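On the Care of Dark Stone Benchtops

It has been seven months since I last wrote on the subject of kitchen surfaces, and the correspondence received in that time suggests that the matter deserves fuller treatment.

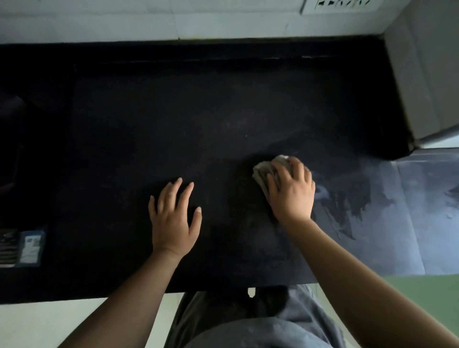 Readers of this blog will recall that the kitchen at Unden was refitted at a total cost of $2,567, a figure which included the second-hand benchtop, its delivery from Carbridge and the labour of one installer. It did not include sealing. That omission was mine, and the greater part of what follows has been learned in consequence of it.

Black stone is frequently recommended to households on the grounds that it conceals dirt. It conceals crumbs and tea. It does not conceal grease, hard water or the residue of the very products sold to remove them, all of which dry to a grey bloom that is plainly visible in the late afternoon, when the sun comes in low over the sink. Prospective purchasers should inspect a sample at that hour before committing themselves.

The procedure now followed in this household is set out as follows. The bench is cleared in full. Jars, the dish rack and any paperwork are moved to the dining table, and the kettle is unplugged. Loose matter is brushed into the hand. The surface is then washed with warm water and a small quantity of plain dishwashing liquid, working from the wall towards the front edge, and rinsed with a second cloth which has had no contact with detergent. Drying is carried out immediately with a clean cotton cloth.

I must stress the final stage. For most of the first winter I permitted the bench to dry in the air and attributed the resulting marks to a defect in the stone. A representative of Trummer, from whom the sealant was eventually purchased, asked over the telephone whether I was drying it. I was not.

With regard to cloths, white cotton is preferred, as it shows when it is no longer fit for use. The present supply was cut from a worn flannelette sheet and amounts to 29 pieces of uneven size. They are laundered without fabric softener — a product that leaves a film on stone — and stored in the second drawer. Microfibre was trialled and withdrawn, having caught repeatedly on the rough section beside the cooktop.

The joint between bench and tiles warrants separate attention. It is to be wiped along its length with the cloth folded over one finger. A knife should not be used. Vinegar and lemon juice are likewise excluded from the kitchen bench, whatever relatives may advise.

Sealing was completed in July using the Cendar stone sealer, applied in two thin coats with the windows open. The outlay was $186, including gloves and applicators. Water now beads upon the surface as described on the tin, although the area nearest the tap already shows some decline and will be re-treated before the end of the year.

Enquiries concerning the grout have been noted. A separate post will be issued once the current product has been in use for a full season.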